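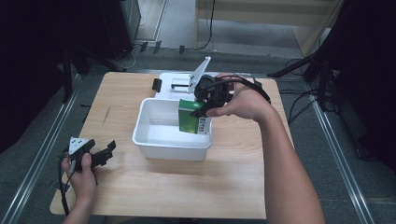
A green carton going into a white bin with a hand-held gripper.

Algorithms Corner: Topological Sorting and What to Do About Cycles

Last month's item covered hash tables with open addressing. This one deals with topological sorting, which several readers asked for after the build scheduler in Plutton was rewritten in September.

A topological order of a directed graph is a list of all its nodes in which every edge points forward. If there is an edge from A to B, then A comes before B in the list. Such an order exists only when the graph has no directed cycle. Most graphs that have one valid order have many, and the algorithm is free to return any of them unless you say otherwise.

The usual applications are build systems, package installers, spreadsheet recalculation and course planning. In each case an edge means "must be done first."

Kahn's algorithm

For every node, compute the in-degree, meaning the number of edges that enter it. Put all nodes with in-degree zero in a queue. Then repeat: take a node out of the queue, append it to the output, and lower the in-degree of each of its successors by one. Any successor that reaches zero goes into the queue. Stop when the queue is empty.

If the output contains every node, it is a topological order. If it is shorter than the node count, the graph has a cycle. Each node enters the queue at most once and each edge is examined once after the in-degree pass, so with adjacency lists the running time is O(V + E). The extra memory is O(V).

In pseudocode:

for each edge (u, v): indegree[v] += 1
queue = all v with indegree[v] == 0
while queue is not empty:
 u = queue.pop()
 output.append(u)
 for each v in successors(u):
 indegree[v] -= 1
 if indegree[v] == 0: queue.push(v)

The method based on depth-first search gives the same bound. It appends each node when its recursion finishes and reverses the list at the end. It is shorter to write, but the recursive form can exhaust the stack on a long chain, and it needs three node states (unvisited, open, finished) if cycles are to be detected.

Reporting the cycle

A message that says only "cycle found" is of little use to the person who has to fix it. The nodes left over by Kahn's algorithm include those on cycles, but they also include everything downstream of a cycle. In the Plutton dependency graph, which has 3,203 nodes, a single bad edge left 1,070 nodes unprocessed. The cycle itself had 23.

To get the short list, start at any leftover node and walk backward along edges to leftover predecessors. Each leftover node has at least one such predecessor, or its in-degree would have dropped to zero. Keep going until a node repeats. The nodes between the two visits, read in reverse, form a cycle. The walk takes at most O(V) steps if predecessors are stored and leftover nodes are marked; a node with many processed predecessors adds the cost of scanning its list, so the total stays within O(V + E).

This finds one cycle. To find every group of nodes that are tangled together, compute the strongly connected components instead. Any component with more than one node contains a cycle, and so does a single node with an edge to itself.

Stable output

The choice of queue decides which valid order you get. A plain first-in, first-out queue gives an order that depends on how the input was read. If the input comes from a hash map, two runs on the same graph may differ. Replacing the queue with a min-heap keyed on node name gives the lexicographically smallest order, at a cost of O(V log V + E), provided names compare in constant time. Radebe, the package index tool, uses this option so that lock files can be compared between machines.

Duplicate edges are a common source of errors. If the in-degree pass counts an edge twice and the successor list holds it once, the node never reaches zero and a cycle is reported where none exists. Either remove duplicates in both places or keep them in both.

Test data

Florêncio Valente has added a set of 200 small graphs to the Salberg test suite, with and without cycles, including self-loops, isolated nodes and the empty graph. The Pistinport bindings do not pass the duplicate-edge cases yet. Corrections to the expected results should go to the Salberg issue tracker.

Next item: incremental topological order, for graphs where edges are added one at a time.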